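Section 6: Telling the City How You Feel About Late Opening Hours

Thank you for taking the time to weigh in! The Miveo comment portal is where Sunasbridge residents can speak up on the proposed all-night opening of cafes, bars and shops, and we've tried to make it as painless as we can.

1. Sign in with your resident number and choose Open Proposals.
2. Pick your ward from the list. If you live on the Colombo Street side of the river, choose Madeck, even if your mail says otherwise (the wards were redrawn in February).
3. Type your comment. You have 900 characters, and spaces do count.

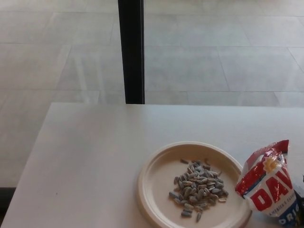

A reader in Madeck wrote to us that the box swallowed her whole comment when she stopped to look up a bus timetable, and could we please warn people. We certainly can, and we're sorry about that.

Caution: The page signs you out after 19 minutes without typing. Press Save Draft before you wander off, and your words will be waiting when you come back.

4. Choose For, Against or Undecided. Undecided is a perfectly good answer, and the council does read those comments too.
5. Press Submit and keep the receipt number somewhere safe. 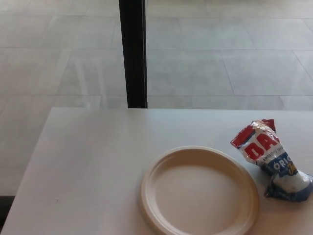
Fig. 6. Round plate on a white table.

Note: You may change your comment as often as you like until the proposal closes on November 7, 2021. After that it goes into the public record with your ward beside it, but never your name or street.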